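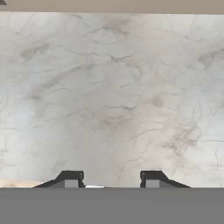 Why would I pay for a simulator when I could put the same money toward an arm, asks a reader who signs as Nilby, and I've been chewing on that one since Saturday, because a year ago I would have asked it myself, probably louder.

Nilby runs a small shop, by the sound of it, and has one pot of money for the whole year. So do we at Ollivness. We pack and sort for other people, we have one cell working and a second one planned, and every spring I sit down with a spreadsheet and try to make a number stretch further than it wants to. Simulation software was always the line I deleted first. It felt like buying the brochure instead of the car!

What changed my mind was buying the wrong gripper. It was a perfectly good gripper, I should say, nicely made, quick to arrive, and it didn't open wide enough for a third of what we handle. I had the opening width on the data sheet in front of me the whole time. I had the widths of our boxes too. What I didn't have was any feel for how much room you lose once the fingers have some thickness and the box shows up a little crooked (and they all show up crooked). We sent it back, paid the restocking fee, and waited 12 weeks for the replacement while the arm stood there doing nothing and the lease went out every month all the same.

So now the plan for cell two, which we call Wuridis for reasons that go back to a bad lunch, starts on the screen. An open two-finger gripper over an empty marble surface doesn't look like much, I know. My business partner glanced at it and asked where the robot was. But I can swap the fingers for longer ones in an afternoon, or move the whole mount, and all it costs me is the afternoon. I've changed my mind 4 times already and I haven't paid one restocking fee.

Now the part where I agree with Nilby, because I do, partly. The software people will sell you far more than you need. Our first quote came with a package of surface materials, and I'm sorry, but I do not need my imaginary countertop in marble. If you're training something that works from camera pictures, then fine, a busy background might earn its keep, and I'm told people vary them on purpose. If you're checking whether a finger clears the side of a bin, gray will do. Ask what each add-on is for, and if the answer has the word "immersive" in it, hang up.

I'd also be careful about believing what you see. Contact is the weak spot. A simulated grip on a simulated box tells me the shapes fit and the reach is there. It tells me very little about a dusty carton with loose tape in July. We keep back money for a week of real trials on a rented Tamura arm, and I wouldn't trade that week for any license. Our seat costs $932 for the year, which hurt, and then I looked up what we paid on that gripper mess and it hurt less.

If I were Nilby, with one pot and no arm yet, I'd take the shortest license I could get, model only the job that worries me most, and stop there. Don't build the whole shop. We wasted 50 hours on a lovely conveyor that we then decided not to buy, and I still open the file now and then to look at it.

And keep the arm money where it is until you've tried the widest box you own.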